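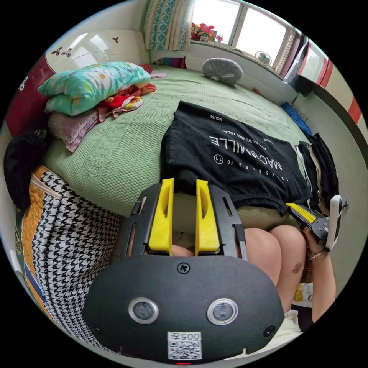

Local Government | Letters & Notes

3 min read

The Saltgate recount is finished, and I have been grinning since Sunday. If you missed it, the ballot question on opening up the town's police complaint files passed by 10 votes. Ten! Out of more than 3000 cast! I have lived in this town a long time and I can't remember a local question coming down to a number you could fit around a kitchen table.

For new readers, a quick refresher. Until now, when someone in Saltgate filed a complaint about an officer, the file went into a drawer at the public safety building and the person who filed it got a form letter. You could ask for the outcome, and you might get it, or you might get another form letter. The measure says the town has to post a summary of every closed complaint, with the finding and whatever discipline followed. Names of the people complaining stay private, which was the part the opposition mailers kept skipping over.

I went to the recount itself and it was wonderful, in the way that watching people sort paper can be wonderful if you're that kind of person (I am). It was open to anybody who wanted to sit down and look. Both sides had observers in the room, they argued over two ballots where the oval had been crossed out and filled in again, and then they settled it and moved on. The whole thing wrapped up before supper. I would tell every high school civics class in the county to go to the next one.

Now the slower part. The town council has to write the actual rules, and there are three spots where I'd keep a close eye. First, what counts as "closed"? Jiltilville passed something close to this a few years back and its files had a way of staying open forever. Second, how long does the town get to post a summary after the finding? The draft I saw leaves that line blank. And the last one is old cases. The measure doesn't say if they're covered, and the Benítez Street complaints are exactly the ones people here have been asking about for years.

The first reading of the rules is in December, in the upstairs room at town hall, and public comment comes at the start of the meeting this time. Please come! You get 2 minutes at the microphone, and that is plenty if you write it down first. If you can't make it, letters dropped at the clerk's window go into the record the same as spoken comments.

I'll print the draft rules in full as soon as the clerk puts them out.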